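4. Setting up the roster and the game clock

This section is for the person who prepares Plirnero before a football game. The installation of the software is explained in section 3, and printing of the game book in section 6. If your club uses the cloud roster from Cuvura, read also 4.5 before you start.

You will need:
the team list from the coach, with jersey numbers and positions
the scorer's laptop and its power cable
the Imura clock receiver with the short grey cable
the four-digit pairing code (the factory code is 2284)

Note: The person who enters the roster should not be the same person who checks it. In our club Rosaura Quintero types and Arnel Yap reads the numbers aloud.

4.1 Create the season

1. Open Plirnero and choose File, New Season.
2. Write the name of the club as it must appear in the game book. Capital letters are kept as you type them.
3. Choose the rule set. For Canadian football this is three downs and twelve players. For flag football choose Flag and then the number of players on the field.
4. Choose the home colours. They are used only on the screen and do not print.
5. Press Save. The program asks where to keep the season file. Keep it on the laptop and not on a USB stick.

Caution: The rule set cannot be changed after the first game is closed. If you have chosen the wrong one, you must create the season again and import the roster from the old file.

4.2 Enter the roster

1. Go to the Roster tab and press Add Player.
2. Enter the jersey number first. When the number is already in use, the field becomes yellow.
3. Enter the family name and then the given name. Accents and special letters are accepted, so please use them. A player called Mạch should not become Mach in the game book.
4. Choose the main position. A second position is optional, but it is helpful for kickers who also play receiver.
5. Repeat until the list is complete, then press Check Roster.

Two players may have the same number only if one plays on offence and the other on defence, and only if your league allows it. In this case tick the box Shared Number for both. For example, if 98 is worn by a defensive lineman and also by a tight end, Plirnero will ask you at each tackle or catch which of them you mean.

Note: A season file can hold 3000 player entries. This includes the visiting teams, and old players are counted until you archive them.
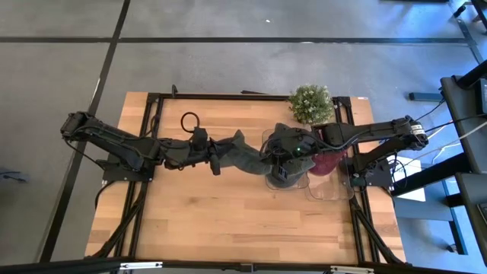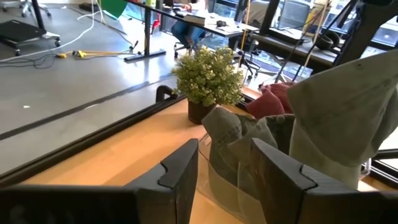
4.3 Connect the clock receiver

The Imura receiver takes the time from the stadium clock and sends it to the laptop. It must be connected before the teams come out for the warm-up, so that there is time to correct a problem.

1. Switch off the laptop's sleep mode.
2. Connect the receiver with the short grey cable. A longer cable will work in some cases, but the time can arrive late.
3. Wait until the lamp on the receiver is green. It can need up to 30 seconds.
4. In Plirnero, open Tools, Clock Source, and choose Imura from the list.
5. Enter the pairing code and press Pair.
6. Ask the clock operator to start and stop the stadium clock once. The time on your screen must do the same.

If the lamp stays orange, the receiver has power but it does not find the clock. Move it closer to a window, or put it outside of the press box on the railing — it is made for rain, but the cable end is not. If the lamp is off, try the other port of the laptop.

Caution: Do not pull the cable while a quarter is running. The plays entered after this moment will have no time, and you will have to type each one by hand after the game.

4.4 Change the pairing code

All receivers leave the factory with the same code. When the visiting club brings its own receiver, both laptops can connect to the wrong one, and this happened to us in the second game of last season.

1. Hold the button under the receiver until the lamp blinks.
2. In Clock Source, press New Code.
3. Enter four digits and confirm.
4. Write the new code on the inside of the case lid, with a marker that does not wash off.

4.5 Clubs with a Cuvura roster

If the coach keeps the team list in Cuvura, you can import it and skip most of 4.2.

1. In Cuvura, export the list as a CSV file with the option Full Names.
2. In Plirnero, choose Roster, Import.
3. Compare the columns. The position column is called Role in Cuvura and must be matched by hand.
4. Press Import and then Check Roster.

Injured players are imported as active. Go through the list with the coach and set them to Not Dressed before you print anything. Heights come in centimetres; to show feet and inches, change the unit under View.

4.6 Before kickoff

1. Open the game and confirm the name of the visiting team.
2. Enter the referee's name, the weather and the result of the coin toss.
3. Check which team defends which end. The arrow at the top of the screen shows the direction of the home offence.
4. Make one test play, then delete it with Undo.
5. Save a copy of the season file under a new name.

Questions about this section can be sent to Lech Adamczyk. For a receiver that does not pair after three attempts, please write to Ulises Alvarado and include the serial number from the label.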